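Splitting the sort policy by arm: what changed when we dropped the wrist views
Posted by Yasir Swati, 20 Jul 2022

yswati
Writing this up here before it goes in the Psarras report, in case someone sees a hole in it. The task is color sorting: purple blocks go in the blue tray, everything else stays on the table. Two arms, one policy, trained from teleoperated demonstrations. We have 2,000 episodes, all collected in the same cell.

The question was how much the wrist cameras contribute. We trained one policy with the fixed view plus both wrist views and one with the fixed view only. Same data, same number of steps, three seeds each.
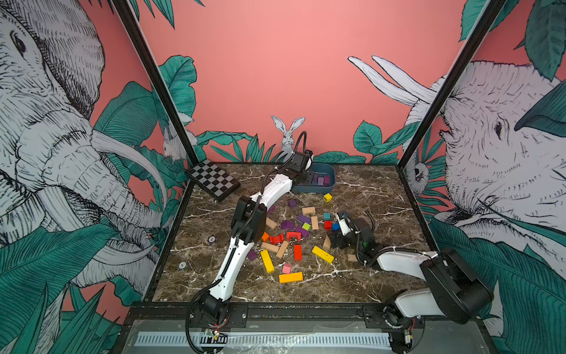

Success is scored per episode and strictly. Every purple block has to be in the tray when time runs out, and a wrong color in the tray fails the whole run. We start each evaluation from a loose pile in the middle with the arches, planks and cubes all mixed, and a few purple blocks already in the tray like you see there, so the policy can't learn that an empty tray means start. With all views we got 68 percent. Fixed view only was 13 points lower.

I expected the gap to be bigger. Most of the extra failures came from grasps next to another block, where the fingers close on two pieces or push the target away.

kettle_drum
How many evaluation episodes per seed? 13 points can be nothing if you ran a small batch.

yswati
16 per seed, so 48 per policy. I know that is thin. Resetting the pile by hand is the slow part.

kettle_drum
Then I wouldn't report it as a result. Run the interval on 48 trials and it comes out wide enough to cover no difference at all. Seeds don't save you either, you have three of them.

m_orrin
I'd be less harsh. The direction agrees with what we saw on the Suller bench in November, and the failure type makes sense. From a fixed camera you can't judge the gap between two blocks once the forearm is over the pile. From the wrist you can.
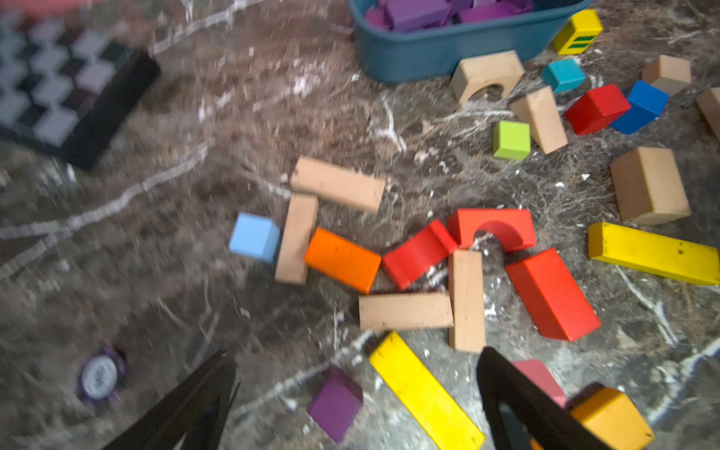 The part I would question is the training. If you drop two of three inputs and keep the same step count, the smaller model may be overfitting by the end. Did you check earlier checkpoints?

yswati
Only the last one for each seed. Fair point. I can run an earlier one for the fixed-only policy without retraining.

One more detail I left out. The wrist images are not always good. When the arm moves fast there is a lot of blur, and we did not filter those out of the training set. I don't know if that hurts the three-view policy or makes it more robust.

rho_bar
Don't filter. The policy will see blur at run time, so it should see it in training. We removed blurred images once and the arm got jumpy on long reaches.

kettle_drum
That depends on the exposure setting. If you can shorten the exposure and add light, do that first and then there is nothing to filter. Keeping bad data on purpose is a strange default.

rho_bar
Sure, if you are starting over. He already has 2,000 episodes.

gantry_lou
Is the background part of the policy now? Those printed walls are busy. I'd want one run with plain panels before saying anything about the fixed view.
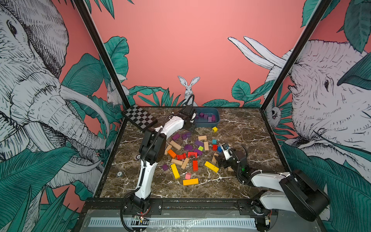 My guess is the fixed-only policy leans on the walls and the tray position together. Move the tray a hand's width along the back and see which of the two policies drops more. It's an afternoon of work and it would tell you more than another seed.

yswati
The tray test I can do. Plain panels I would have to order, and the walls are identical for both policies, so they shouldn't explain the gap between them.

gantry_lou
They could. The policy with wrist views can ignore the walls for the last part of the reach. The other one can't.

yswati
OK, I see what you mean. Tray shift first, then the earlier checkpoint, then more trials on both. I'll take the 13 points out of the summary until then and leave the failure breakdown in.

m_orrin
Please post the breakdown even if the headline number goes away — the double grasps are the part I'd cite.

Comments (3)

pell: Which arm makes the double grasps? The title says split by arm but I don't see numbers for each one.

yswati: Left over from an earlier draft, sorry. The per-arm table is in the report and I'll add it with the new trials.

tinroof: We use the Skemar scoring sheet for this. It has a separate column for disturbed neighbors, so you don't lose those inside plain failures.

Recent threads
Skemar scoring sheet, version with partial credit
Calibration board keeps slipping, what do you lean it on?
Bavbridge meetup: slides and notes
Gripper finger wear after long collection runs
Fixed camera exposure drifts when the room lights change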